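Drudari Fingertip Pads for Hand-Held Grippers

Sold in pairs, left and right. Fits the Drudari shell and the older Rastis one, if you still have one kicking around (we do!).

I get more mail about these pads than anything else we sell, and most of it is really about house rules: when to swap them, what to check, who signs. So I've put our own rules on this page, right next to the order button. Borrow whatever you like.

Catríona Phelan wrote the first version for our bench and I've been fiddling with it ever since. Start with bare fingers over a clear patch of table, open them wide, and look at both tips before you pick anything up.
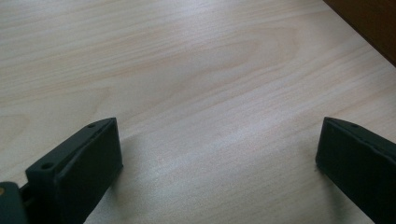
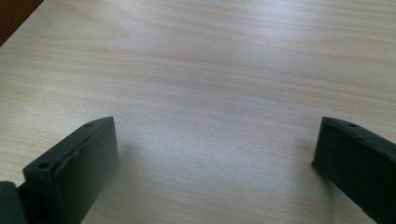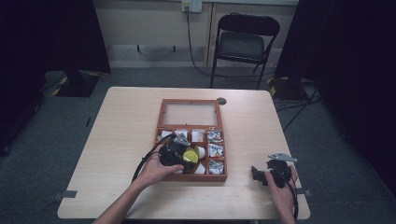

Our swap rule is 2000 grasps or the first torn edge, whichever comes first, and both sides get changed together even if one still looks great. Write the count on the sheet before you put the gripper down (I forget too, that's why the sheet is taped to my bench). Cables get their own line. With a gripper in each hand you've got two black cables to mind, and one of them can easily end up lying over the edge of a compartment box, so we ask people to look down and clear their cables before every new task. Small wrapped packets like the ones in those compartments are fine with the standard pad. For anything round and glossy I'd go with the soft one, but that's just my taste!

Cleaning: damp cloth, no solvents, then 10 minutes in the open air. Please don't use the heat gun. Kamala Hegde keeps a spare pair at each station and swaps hers at lunch, and I've started copying her.

Spare pads ship in packs of 20. The rule sheet comes folded in the box, and the screws are in the small bag.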